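I fell for terrazzo in a dentist's waiting room, which is a silly place to fall for anything. I was early, my phone was flat, and I spent half an hour staring at the floor between my shoes. By the time they called me in I'd decided to rip out my kitchen.

That was in May. Since then I've bored everyone I know with chips, binders and sealers, and I've learned that people who love speckled surfaces *really* love them (there are 1,112 members in the forum I joined, and they're up at all hours).

## The showroom trap

My first stop was Bielecka, a long thin shop with samples right up to the ceiling. I went in wanting "something grey" and came out with 5 little squares in a paper bag, all of them grey, none of them alike. One looked blue by the window at home. Another went green next to my cupboards, and I still can't explain it!

Heike Wegener, who has been laying floors for longer than I've been paying rent, told me to stop looking at squares altogether. "You're choosing a stamp," she said, "and you're going to live with the whole envelope." Her advice was to look at a big stretch of it from straight above, and to squint.

So I squinted. Pale mixes are the ones I keep going back to, the off-white sort with grey blotches that bunch up in one place and thin out in the next. 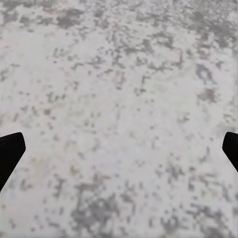

## What it costs, and what it hides

Crumbs, mostly. My old worktop was plain black and showed every fingerprint, so I'm looking forward to a bit of mess going unnoticed.

Prices are all over the place. The Belo range I liked was £179 a square metre before fitting, and the Kindik one came in at £103, though with a longer wait. I put them side by side on the draining board for a week and asked every visitor to pick. My sister chose the Kindik and my neighbour asked if I was feeling all right.

I've ordered the Kindik. It comes in six weeks, and the dentist wants me back before then.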